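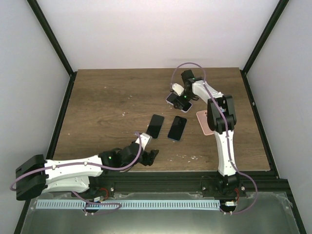

# Four phones, two arms and an afternoon of buns

The open afternoon at Nomach began at 2pm with coffee, and by ten past most of the visitors had drifted away from the coffee and were standing three deep in front of a wooden table with pale walls on three sides. Two robot arms worked on it. The audience, naturally, was looking at the phones.

"Is the pink one anybody's?" asked a man behind me, patting his jacket.

Nomach sorts old handsets for resale, or would like to. Pirjo Kallio, who runs the workshop, told us that people currently do the picking up and turning over, and that they are good at it and bored by it. The arms are neither yet. Their job for the afternoon was to take hold of a phone, move it to one side and come back for the next, which any toddler will do for you unasked.

It's a harder trick than it sounds. A phone is flat, slippery and mostly made of the part you don't want to scratch. When the right arm lowered its black gripper on to the silver-framed one near the back, the room went as quiet as a driving test. The left arm held its jaws open over the wood beside two black phones, like a guest who has been told to wait until everyone is served.

"Which one's cleverer?" a girl wanted to know.

"They're the same," said Ji-hoon Ma, who had written much of the software and slept, by the look of him, very little of the week.

"The left one isn't doing anything."

Ma agreed that this was a fair comment.

He has put the pair through 260 practice runs since April, and keeps a notebook of the failures, which he let me leaf through. "Pushed it," says one entry. "Pushed it again," says the next. Run 16 reads only "floor".

Kallio would like the arms to handle 750 phones a day eventually. I asked what they managed now. She offered me a bun.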